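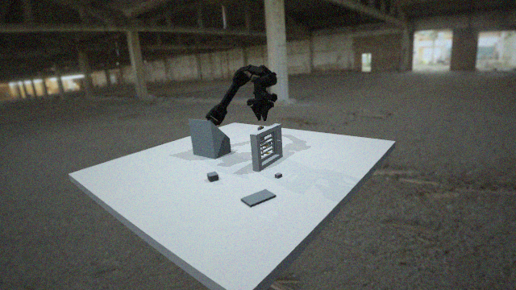 Moen Valley Footpaths and Boardwalks
Progress report to the Oseo Fund, second half-year
Prepared by Sixten Rustad, project lead

1. Where we are

The work on the lower valley is finished and the upper valley is under way. We are about three weeks behind the plan sent to you in spring. The delay comes from one section, the crossing at Bremano marsh, and is explained under point 3. Spending is within the grant and we are not asking for any change to the total. We are asking for one change between budget lines, set out under point 6.

2. Lower valley

The path from the church car park to the old ford has been cleared, drained and resurfaced with crushed stone. The two steepest stretches now have timber-edged steps, and there is a graded detour for people who can't manage steps. The detour is longer than we first drew it. The landowner asked us to keep away from a badger sett, so it runs along the field wall and rejoins the path at the second gate.

Three of the four kissing gates have been replaced with wider self-closing gates. The fourth is still in place. It belongs to the farm on the east side, and the tenancy there changed hands in August before the new gate had been agreed. The new tenant has no objection but wants it hung the other way round so that stock can't push it open. We have ordered new hinges.

The culvert under the ford path was in worse shape than the survey suggested. The pipe had split along its underside and was carrying water into the bank. We replaced the whole length and not only the outlet, and the extra cost was met from contingency. It has coped with two spells of heavy rain and the path above it has not moved.

3. Bremano marsh

The plan was for 150 metres of raised boardwalk on driven posts. The first 30 metres went in quickly from the southern end. After that the posts would not hold. The peat is far deeper in the middle of the marsh than the old probe readings showed, and posts that felt firm in the afternoon could be rocked by hand the next morning.

We stopped work there in July and asked Vidar Sjöberg to take new soundings. His advice was to change to wide bearing plates for the middle section, with the deck floating on them, and to go back to posts for the northern end where the ground is firmer. He also suggested moving the line a few metres to the west to stay clear of an open pool. We have taken both suggestions.

The change meant a fresh consent from the county, which took most of August. The materials were already paid for and nearly all of them can still be used. The long posts left over will be cut down for handrails and for the waymarkers on the upper path.

The middle section was laid in September. It moves slightly underfoot, as expected, and we have put up a notice asking people not to take horses over it. The northern end remains to be done and should take a fortnight in dry conditions.

4. Upper valley

Clearing began in September. The route follows the old peat road and the surface under the turf is better than we had hoped, with long stretches of laid stone that need only scraping and a side ditch. We have opened the first stretch, up to the sheepfold, on a trial basis.

There are two problems. One is bracken, which will have to be cut twice a year for the first few years if the path is to stay open. The other is the stream crossing above the fold. The stepping stones shown on the old map are gone, apart from two. We have prices for a simple footbridge and for new stones. The bridge costs more but could be used all year, and we prefer it. A drawing will come to you with the next report. 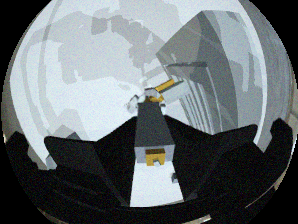

Simulated view, pale surfaces with irregular grey patches.

5. Use of the path

The counter at the ford gate was put in at the end of June. It recorded 700 passes in its first full month, more than we had allowed for. Passes in both directions are counted, so the number of people is lower. The counter stopped for part of August when its battery housing let in water, and we have left that month out of the comparison. September was a little down on July.

Comments in the book at the church have been mostly kind. The complaints are about dog mess, the lack of a bench before the ford, and parking on Sunday mornings when there is a service. We have agreed with the parish that walkers will be asked to use the lower field on those mornings. A bench has been given and will be set in place once the ground firms up.

The local school has used the lower path for its autumn walks. The teachers asked for a spot where a class can stand off the path and let others by, and we have widened the verge at the second gate.

6. Money

The lower valley came in slightly under its line, even with the gates, and the culvert was paid for separately as noted above. Bremano marsh is over its line on account of the bearing plates and the new soundings. Contractor rates for the upper valley are as quoted.

We ask for your agreement to move the underspend from the lower valley line to the marsh line. This would cover most of the difference. The rest can be met from contingency, which would then stand at 5 per cent of the grant. We would rather not go below that before winter.

The invoice from Fliruvix for the signboards has been queried. We were charged for a larger size than the one delivered. They have accepted this and a corrected invoice is on its way.

7. Next half-year

Finish the northern end of the boardwalk and open the full crossing.
Hang the fourth gate.
Put up the signboards at the church and at the sheepfold.
Agree the stream crossing with you and apply for consent.
Carry on clearing above the fold for as long as the weather lets us – last year that was until the middle of November.
Draw up a maintenance agreement with the parish and the two farms, covering ditches, bracken and the yearly check of the boardwalk.

The last of these has been slow. Both farms are willing to clear ditches in return for a small yearly payment, but the parish has not yet said what it can put in. We meet them again at the end of October and will write to you separately with the result.

Sixten Rustad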